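Home and Table Help — Flellville community board
Kitchen and dining > Crockery and serving

Carrying cups and plates on a tray without everything sliding

Posted by brackenside, 4 May 2025
Tags: trays, stoneware, carrying, table laying

We have moved the dining table into the back room, so everything now has to go through the hall, down 2 steps and round a corner. I used to carry things a couple at a time but it takes for ever, so I bought a tray. It is a Sasten one, black, fairly shallow, with a low rim. It is a good size and I like the look of it, but whatever I put on it slides.

The plates are the worst. They are wide with a small foot, and the foot is glazed nearly all over, so there is not much to grip. If I put a cup next to the plate the two knock together on the steps. If I put the cup on the plate it stays clear of the others, but then I worry about the whole lot tipping when I set it down.

I weighed one plate at 449 g and a cup at 301 g, in case the weights matter. The plates are not light, which is partly why I don't want to drop one. They are from the Brendada range and my local shop has stopped stocking it.

I would like to know:
whether there is a liner that works and does not look like something out of a toolbox
whether the cup should go on the plate or beside it
whether I should give up and get a tray with higher sides

I do not want to spend a lot. The tray itself was not cheap and I would prefer to keep it.

4 replies hidden by filter. Showing 3 most helpful.

teapot_and_all
Helpful: 9

The tray is probably fine. Low rims are only there to stop a spill running off, they were never going to hold a heavy plate still. What you need is friction under the foot.

Rubbery mesh liner, the sort sold on a roll for drawers, does this well. Cut it a little smaller than the flat part of the tray so that it doesn't ride up at the edges. I use a dark grey one on a dark tray and you do not notice it once the crockery is on. It can be rinsed under the tap and left over the side of the sink. Don't put it in the tumble dryer. Mine went into one by accident and came out stuck to itself.

If you would sooner have cloth, use a damp one. A dry tea towel is worse than nothing on a smooth tray because the towel slides and takes the plates with it. Wring it out hard first or you will have wet marks on the table.

As for the steps, hold the tray against your body and go down with the heavy end nearest to you. Take fewer things. I know that isn't what you asked, but I carry for six people most weekends and three trips are quicker than sweeping up.

mixedsets
Helpful: 2

Get one with higher sides. I had a low one and gave it to the charity shop. Kaewsai do a deep one with handles cut into the ends, it is much easier to hold.

lowerfoldkitchen
Helpful: 7

I agree with the first reply on liners and disagree with the second. High sides are a nuisance with wide plates, as you can't get your fingers under the edge to lift them out and you end up tipping the plate to one side. With a low rim you can slide a hand in from the end. If your tray has sloping ends, leave that part clear so there is room for your fingers.

On cup or no cup on the plate, it depends on the plate. If it has a flat middle that is wider than the base of the cup, put the cup there and keep it upright and empty. If the middle is domed at all, carry the cup separately. You can check by setting a cup down on the plate and pushing the rim gently with one finger. If it rocks, it will rock on the stairs as well.

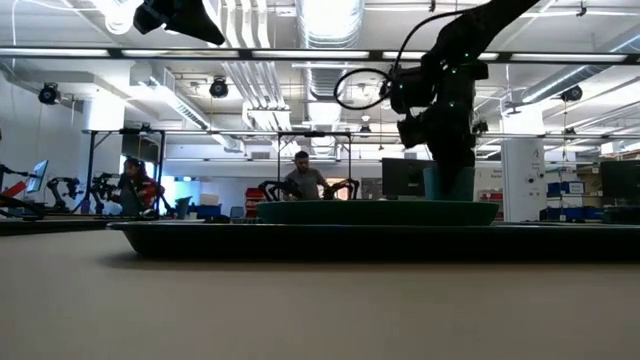
Wide plates on shallow trays are most of what I use, and I load them from the bottom up: tray on the table first, then the plate, then the cup. I never load a tray while holding it. With the dark green plate on the black tray, the teal cup stands over the right part of the plate, and for a short walk across one room I would leave it at that. For your hall and steps I would move the cup in to the middle before picking up the tray, or carry it on a second trip. Unload in the opposite order, cup first, reaching straight down to it so that your sleeve doesn't catch the rim.

One more thing about the glazed foot. You can buy small clear felt or silicone dots, and three under a plate will stop it sliding on most surfaces. They come off in a hot dishwasher, so they only make sense if you wash that set by hand. I put some on in June and had to replace a few by the end of the month.

brackenside (original poster)

Thank you. I have ordered a roll of the mesh and will keep the tray for now. The finger test was useful. Two of my plates rock and the others don't, so the cups will go separately with those two.

This thread is open to replies. Sign in to add your own.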